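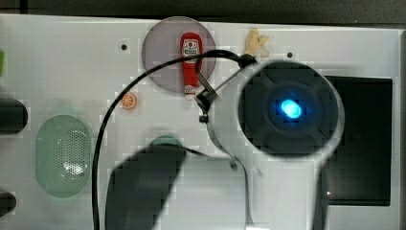 In January I decided to put the small kitchen in order. I mean the play kitchen, the one that lives on the white table, and which had become a bag of many things with no system. I had postponed this work since the autumn. Each time I opened the bag I saw the same mixture of plates, fruits and bottles, and I closed it again and made coffee.

I should explain how the bag came to be so full. The first set was a present, and it was from Stonari. It had a pan, a few vegetables and a very thin booklet. Then I bought a second set at the flea market in Gromden, in a box without a cover, and I paid 3 dollars for it. After this people knew that I collect toy kitchen things, and when people know such a fact about you, you receive more of them. My cousins gave me cups. A neighbor left a paper bag at my door with plates and a spatula inside, and I still don't know which neighbor it was.

So I had a lot, and I didn't know what I had. When the children of the family come to visit, they pour everything on the floor, and they use perhaps five pieces. The other pieces are only a carpet to walk on. I wanted to choose a smaller group which makes sense together, and to put the rest in a box under the bed.

My first rule was that everything goes on the table and stays visible for one evening. I didn't want to sort from the bag directly. I tried that one time before and I only moved the things from one bag to a different bag. On a white surface it is much easier to look at them. You notice the colors first, and I think the colors were what I had never noticed in the bag.

For example, I have more green than I believed. The colander is a soft green, like mint ice cream, and the mug has nearly the same green. The handle of the frying pan is green also. I always thought of these as separate objects from separate sets, and maybe they are, but on the table they look like one family. The plate is another story. It is a grayish lavender, and I was sure that it would look wrong next to the green. It doesn't. I moved it away and brought it back a few times, and it was better with the plate.

The food was more difficult. Toy food is made by people who have very different ideas of size. In the bag I had a tomato bigger than a loaf of bread, and a chicken that could sit on a teaspoon. I put these two in the box immediately, although I like the chicken. From what was left, I took the orange slice, because it has good bright segments and is flat, so it can be served on anything. I also took the banana. It is peeled, or partly peeled, and I like that somebody at a factory decided that a banana should be ready to eat.

My sister's opinion is that one must have a whole banana and not a peeled one, since children like to do the peeling. I understand this. But the whole banana that I had was from the flea market box and it smelled of a cellar, and I washed it 3 times and it still smelled of a cellar.
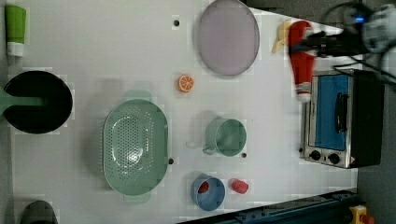
The toaster oven was the piece I had the most doubts about. It takes much place on a table. It has two round knobs and a blue glass in the door, and the handle is a black bar. I always liked it, but I was thinking that a small kitchen with one big appliance looks like a parking place with one truck. I turned it in several directions. With the door toward the back it was useless, and with the door toward the front it covered the place where the mug should go. Finally I put it at the right side, with the door looking to the left, so the plate and the food are in front of it and a small hand can reach both. I was satisfied with this for the whole evening and then I began to doubt again.

There is also the Christmas question. Every year some red and white thing stays behind after the holidays and finds its way to the toys. In my apartment it is normal to find Christmas things until April, so I didn't remove them with much energy. My mother took down every decoration on the same night, and the house looked very serious the next morning. I prefer it slowly.

About the cups I can say that I kept too many at the start. A play kitchen for two children needs two cups for drinking and perhaps one for keeping small things. The green mug was certain from the first minute. The light blue cup I chose as the one for small things, and I put something red in it to try. A cup with something inside looks used and friendly. The other cups went to the box, and one without a handle went to the plants.

Then the bottles. I own the ketchup, which is red with a white band, and a green and white one. The ketchup is the favorite of every visitor, and I have been served ketchup on soup, on cake and one time on a book. I think no play kitchen can be without it. If you buy only one bottle, buy this one.

I want to write something about washing too, because I was asked in the comments under my last post. I wash the plastic pieces in a big bowl with warm water and a little dish soap, and I use an old toothbrush for the holes of the colander. That one takes patience. The holes are small and there are many, and in the used sets they are often closed with dried modeling clay. I let the piece lie in the water for 60 minutes and after this the clay comes out with a toothpick. I don't put anything in the dishwasher. I did it one time with a Flevau tea set and the saucers came out in the form of potato chips.

The pieces with stickers I only wipe with a cloth. A sticker which was wet will never again lie flat, and then the child will pull it, and I would do the same if I was a child.

For the box under the bed I bought a low one with a cover, from Masson, and it has the right height, though I had to measure twice as my bed is old and not the same height on both sides. I put the things in small cloth bags inside the box, one for food, one for dishes, one for tools. On each bag I wrote with a textile pen. The idea is to exchange some pieces every two months, so the visitors find something new and I don't need to buy anything. I will see if I'm disciplined enough. I had the same plan for my winter sweaters.

When everything was in its bag I looked again at what stayed on the table, and I changed two small things. The mug went closer to the colander, and the pan went to the left edge with the handle turned out, so it's easy to grab. I know from my real kitchen that a handle should never be turned out over the edge. In this kitchen there is no fire, but I thought about it afterwards and I'm not sure which habit I want to teach. Maybe I will turn it the next time. 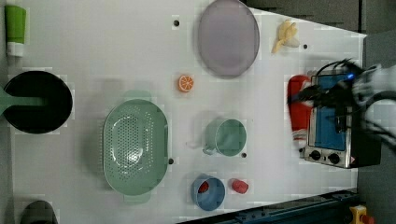

What I kept and what I would still like to find

The colander stays, with its two little tabs for holding. The plate stays, the mug, the pan, the light blue cup. The orange slice and the banana stay until the first exchange, and then I want to try the vegetables from the old Stonari set, if I find the carrot. The carrot was last seen in the summer.

The toaster oven is staying for now. I wrote above that I had doubts, and I have them still, but my niece asked on the telephone if it is there and I said yes, so the matter is decided until her visit.

I would like to find a small pot with a cover, in a green which goes with the mug. I looked at the flea market again and there was one, but in a very strong green, like a frog. I also look for a wooden spoon of the right size. The ones in the shops are either for a doll or for a real soup. If you know a place which sells something in the middle, please write it to me below, I read all the comments even when I'm slow to answer.

Next month I want to do the same with the drawer of puzzles. One of them has 500 pieces according to its box and I have a bad feeling about it.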